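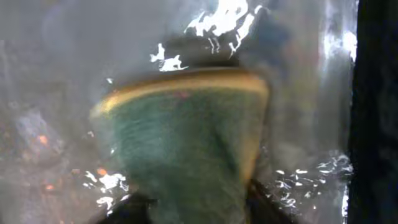
Review: Virnora two-arm bench kit, seen at the Nasine open day, 6 January 2018

Hafþór Kragh ran the dishwashing demo on the Kaven controller, firmware 353. I stayed for 10 cycles. 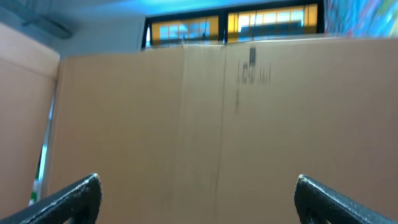
Grip force is the kit's strong point. Closing can be set in 40 steps, and Kragh kept to the low end for sponge work. The fingers are plain: black, speckled, with blunt rounded tips and no added pads. They open wide and sit nearly symmetric. I would want a softer tip for glassware.

Calibration took 3 minutes per arm. The wizard asks for joint limits first, then tool offset, and will not let you reverse the order.
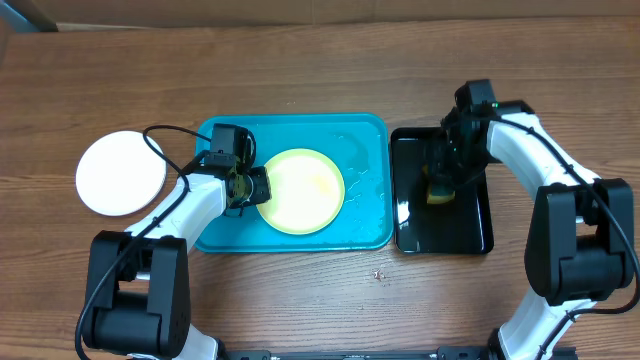
Cable routing is the weak point. The loop at the left gripper stands well clear of the link and needs a shorter lead or another clip. Rocha sells a sleeve, which I have not tried.
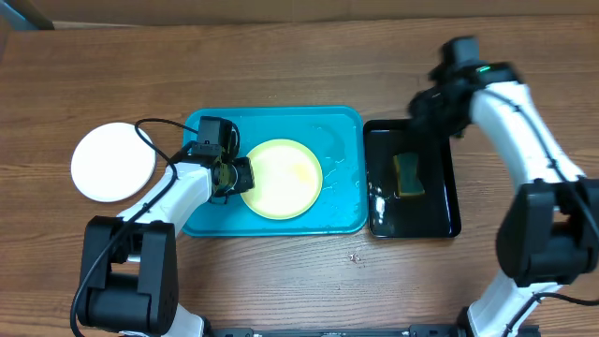
Handoff timing between arms is conservative and can be changed only in the config file. Documentation for that file is thin. Spare fingers ship in pairs. Price on request, same as in December.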